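Melten recipe set: README

Contents
Melten is a plain-text collection of baking recipes, one file per recipe. The current release holds 166 files, of which 109 are sweet and the rest savoury. All weights are in grams and all oven temperatures are for a fan oven.

File layout
Each file has a title line, a yield line, an ingredients block and a method block. Ingredients are listed in order of use. Eggs are given by number, with size in brackets. Spoon measures are level.

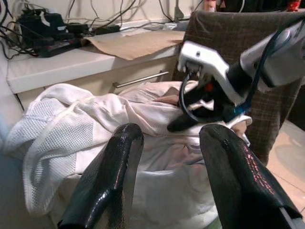 Alistair Geddes asked whether the yield line should give tin size as well, as a loaf for 8 slices could be baked in two different tins. It now does, from the October release on. Older files without a tin size are marked "tin: unknown".

Sources
Flekley: handwritten cards, typed up by hand. Spelling corrected, quantities left alone.
Vestau: bread and rolls only. Flour weights run up to 800 g per batch.
Torres: tray bakes and biscuits. Cup measures converted to grams; the original cups are kept in a note at the foot of the file.

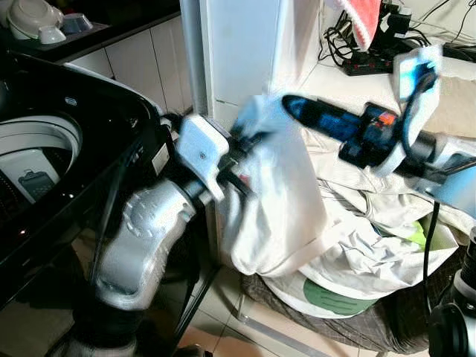 White cloth held between two grippers, by the washing machine.

Known problems
Oven times in the Flekley files were written for a conventional oven. The temperature has been lowered by 20 degrees but the times have not been retested. Check muffins and small cakes early.
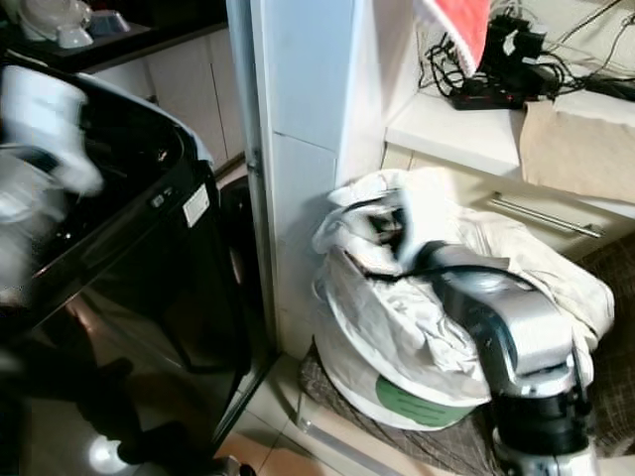 Two Vestau files call for fresh yeast and give no dried equivalent. Butter is assumed unsalted unless the line says otherwise, and salt is listed separately.

Corrections
Send the file name, the line and the proposed change. One recipe per message.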